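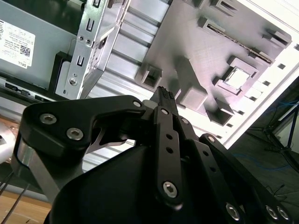 Get Involved > Calls and Openings

Print this page | E-mail to a friend

5 min read

Wanted: people with an old family computer and a good memory

Posted Dec 14, 2018 by Xóchitl Meléndez

I'm putting together a book and a small traveling exhibit called The Alcombe Files, and I need your help with it. The subject is the home computer as the family junk drawer. I mean the one that sat in the den or the corner of the dining room, that everybody used and everybody fought over, and that still has your sister's book report on it, plus three versions of a Christmas letter and a budget for a vacation you never took.

It started with my mother's machine. I finally sat down with it in October and found 2,517 documents. My mother is not a writer! She ran the snack stand at the Vogler ball fields and raised four kids. But there they all were: complaint letters to the water company, a eulogy for my uncle, soccer carpool schedules, a list titled "things to say to Rosa" with nothing in it, and a tamale recipe that stops after the masa (I've asked, she says she got a phone call). I read for two days straight and came out of it knowing my own mother better. Then I started asking friends in Etemitz and Vogler what was on theirs, and here we are.

I'm looking for 35 households, anywhere in Alcombe, Vogler or Etemitz, or anybody who lived here while the computer was in regular use and has since moved off.

Who I'd love to hear from

- Families who shared one computer, the more people on it the better
- Anyone who ran a small business, a club or a church newsletter off the home machine
- People who inherited a computer from a parent or grandparent and haven't known what to do with it
- Former kids who typed their homework on it, and parents who typed it for them (you know who you are)
- Folks who kept files in Spanish, German or anything else. I read Spanish well and can get help with the rest

You don't need to be good with computers. You don't need to be a good writer either. If your files are boring, I probably want them more. Grocery lists are wonderful. I have one from a neighbor that says only "bread, other bread."

What you'd be doing

First we talk on the phone for a bit so I can hear what you have. Then I come to you, or you come to my office in the old Brakier building, and we go through the files together for 2 hours or so. You're in the chair and you open what you want to open. I'll ask a lot of questions, like who wrote this, what was going on that year, did you ever send it. I record the conversation on a little audio recorder and I'll turn it off any time you say.

After that you pick the pieces you're willing to share, and I write them up along with your story, usually no more than 700 words. You read it before anyone else does. If you want a name changed or a paragraph gone, it goes.

About the computer itself: a laptop is fine, a big beige box is fine, a Dell tower with the side off is fine. If it still starts up, please leave everything where it is and don't tidy the folders before we meet. The mess is half the fun for me. If it doesn't start, call anyway. I have a friend with a lot of patience who can often get the files off the drive, and if she can't, we can still talk about what you remember being on there. A couple of my favorite conversations so far were with people who had lost every last file.

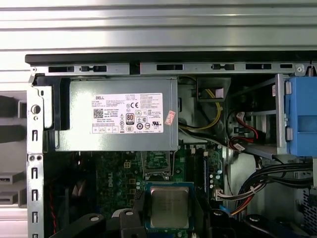

Pay and the fine print

Every household gets $35, in cash, at the end of our sit-down, whether or not anything of yours lands in the book. I wish it were more. You'll also get a copy of the book when it's out and an invitation to the opening, where there will be tamales (complete ones).

Your files stay yours. I only take copies of the pieces you choose, and I'll sign a one-page agreement that says so. I don't want passwords, tax returns, medical papers or bank statements, and if we stumble on one I'll look out the window while you close it. Letters written by somebody else in the family need that person's okay, or the okay of next of kin. You have to be 18 or over to sign up, but kids are welcome to sit in and laugh at the fonts.

How to sign up

Leave a note at the front desk of the Brakier building, or use the contact form on this site and put "Alcombe Files" in the subject line. Tell me your name, a good phone number, who used the computer, and one thing you remember being on it. That last part can be a single sentence. Let me know too if stairs are a problem, as my office is on the second floor and I'm happy to book the room downstairs.

I answer everything myself, so give me a few days. Evenings are the best time to reach me by phone, after supper and before my mother calls.

Print this page | E-mail to a friend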